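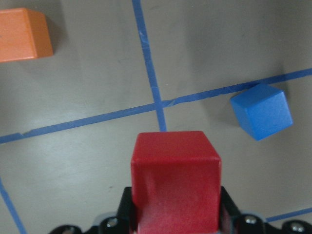 Clanovura Opens Registration for Table Grid, a Hands-On Course in Mapping and Spatial Reasoning

STALOV, October 17, 2020 – Clanovura, the learning center for young people and families in Stalov, today announced the opening of registration for Table Grid, a course that teaches the basics of coordinates, direction and planning with painted wooden cubes and a taped tabletop. The course will begin in April and will be offered to pupils in the upper elementary grades, with a separate evening section for adults.

Table Grid was developed by Mereana Nepia, head of programs at Clanovura, together with mathematics teacher Arash Kordestani. It grew out of a series of trial sessions held at the center's Ghaffari Street building, in which 57 pupils took part. Participants learn to name a cell by its column and row, to give clear directions for moving a cube from one cell to another, and to record each move in writing so that a partner can repeat it without help.

"Children meet coordinates on paper first, and many of them find the subject dry," said Ms. Nepia. "When the grid is large enough to lean over, they begin to argue about which cell is which, and the argument is where the learning takes place. We have kept the materials plain for that reason."
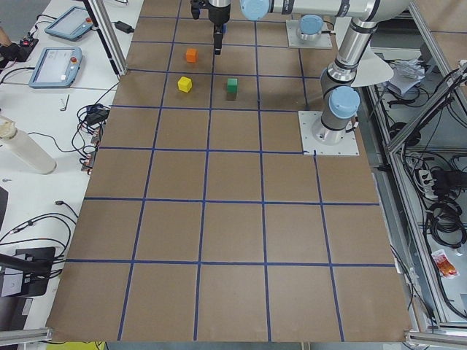

Each unit of the course is built around a short set of placement problems. The problems grow harder as the weeks pass, first by adding rules about which moves are allowed and later by asking pupils to plan a full route before any cube is touched. An early problem uses the arrangement of three cubes in which yellow and green sit side by side in the same row and orange is one row farther up; pupils must describe it in words to a partner who cannot see the board, and the partner must then build it. Later problems ask for the same arrangement turned a quarter of the way around, or moved as a group toward the far edge of the table.

The grid is laid with blue tape, applied in straight strips across the tabletop, and can be taken up and laid again in a different size. Schools that wish to run the course on their own premises will receive a printed guide with measurements for two table sizes, a set of 40 placement problems and notes for the teacher. The guide was edited by Lesego Nkuna and will be distributed by Skulix, the center's publishing partner.

Clanovura has set aside 42 places for the first term. Half are reserved for pupils whose schools do not offer an after-school program – a condition requested by the center's board when it approved the course.

"We were asked to show that the course could be taught by a teacher with one table and an afternoon to prepare," said Abbas Bakhtiari, director of Clanovura. "The trial sessions have satisfied us on that point."

Registration forms are available at the front desk of the Ghaffari Street building and by mail on request. Families will be notified of placement in writing. Questions from schools and members of the press may be directed to Abbas Tehrani, Office of Public Information, Clanovura.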